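The Winter Rail: a gallery
Photos and notes by Ákos Hajdu

The shop in Ponosthorpe changes its rail twice a year. The summer stock comes down in November, gets sorted, mended where it needs mending, and goes into boxes in the back. Then the winter clothes go up. We had 154 pieces to hang this time, most of them secondhand and a few sewn in the workroom upstairs.

Dark colors sell best in the cold months, so they go near the door. Prices are on the paper tags. Anything marked with a green dot can be held for 37 days with a deposit.

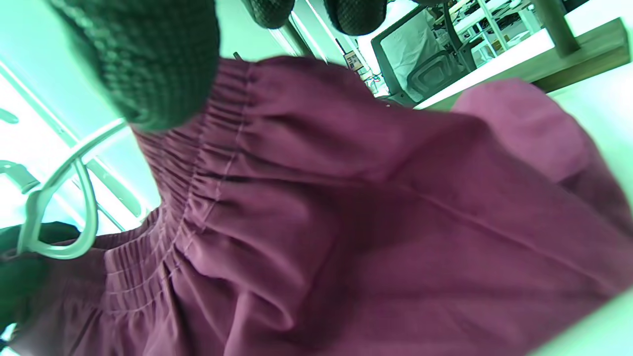
PONOSTHORPE, 13 December 2020 – Plum-maroon with a shirred waistband, on a white plastic hanger. The rows of elastic stitching are close together, and a seam runs across them. Below the band the cloth is loose and full.

Care: cool wash, inside out. Do not iron over the shirring. Dry it flat if you have the room, and keep it out of direct sun.

Shirred waists are hard to size from a tag. We measure them twice, once relaxed and once stretched, and write both numbers on the back. Please try them on before you buy. The fitting room is behind the coat rack, and the light switch is on the outside wall.

The coats and the Løken knitwear will be added to this page when they are hung. Items can be reserved at the counter or by phone. Stock number for the plum piece: 464.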